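**Residents' Forum › Lettings and Sales › Trellside Block C: agent's fees on resale**

**trellside_leaseholder** wrote:

I should be grateful for members' views on the following. My wife and I intend to sell our two-bedroom flat at Trellside and have received terms from two agents. Nigam proposes a sole agency agreement of 15 weeks, with a further notice period of two weeks. Ovier proposes a multiple agency agreement with no minimum term but a higher commission.

Both agents have confirmed that the managing agent's resale pack must be ordered by the seller. The charge quoted to us is £1,063, payable in advance and not refundable should the sale fall through. Neither agent was able to say whether the pack must be renewed if the flat remains unsold into the new service charge year.

Has any member sold in Block C recently, and on what terms?

---

**N. Maurya (moderator)** wrote:

Thank you for your enquiry. Members are reminded that the forum does not recommend individual firms, although factual accounts of dealings with them are permitted.

On the resale pack, the usual position in this development is that the accounts and the budget statement are replaced when the new year's figures are issued. The remainder of the pack may stand. You should ask for the price of an update in writing before ordering.

Nisha Maurya

---

**harbour_side_58** wrote:

We sold on the second floor in August. We signed for 13 weeks as sole agency and had an acceptable offer in the sixth. I would not have agreed to 15, and I would certainly question a notice period on top of it. Please read the clause on "introduced buyers" with care. In our agreement the agent could claim commission on any person who had viewed through them, even after the agreement had ended.

---

**quillon** wrote:

With respect to the previous poster, a term of 15 weeks is not unreasonable for a leasehold flat. Enquiries on the lease alone can take up a good part of that period, and an agent who pays for the floor plan and the portal listings is entitled to some security. I have let and sold several properties and have always preferred sole agency. Multiple agency tends to produce the same flat on the same website at two different prices.

---

**harbour_side_58** wrote:

The enquiries on the lease take place after an offer has been accepted. They have no bearing on the length of the marketing period. The agent's commission is secured from the moment the buyer is introduced, so the seller gains nothing from the longer term.

---

**quillon** wrote:

That is correct where the first buyer proceeds. Where the buyer withdraws, the property returns to the market and the term continues to run. I accept that the notice period should be open to discussion.

---

**trellside_leaseholder** wrote:

I am obliged to you both. I have written to Nigam asking for 13 weeks, the notice period to run within the term and not after it. I have also asked for the wording on introduced buyers to be limited to six months.

Could members say whether they ordered the resale pack before or after accepting an offer? Our solicitor advises doing so before. Ovier's negotiator thought it could wait.

---

**harbour_side_58** wrote:

Before. The managing agent took 15 working days to send ours, and our buyer was already asking where it was.

---

**cedar_and_co** wrote:

After, in our case, and without difficulty — but our buyer was in no hurry. I would follow the solicitor. The negotiator will not be the one answering the letters.

We used Skoveo for the floor plan and measurements, separately from the agent, and were content with the result. The plan remained ours when we changed agents, a point worth raising with Nigam if they intend to charge you for theirs.

---

**N. Maurya (moderator)** wrote:

The matter of the pack will be added to the notes for sellers at the top of this section. The thread remains open for further accounts of sales in Blocks A to D. Questions about ground rent should be placed under the separate heading that follows. 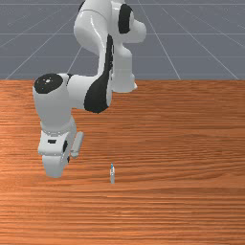
## Related thread: Ground rent demands after completion

**cedar_and_co** wrote:

Our buyer received a demand for a period before completion. Our solicitor had held back a sum for this and settled it directly. Sellers may wish to ask for the same arrangement in advance.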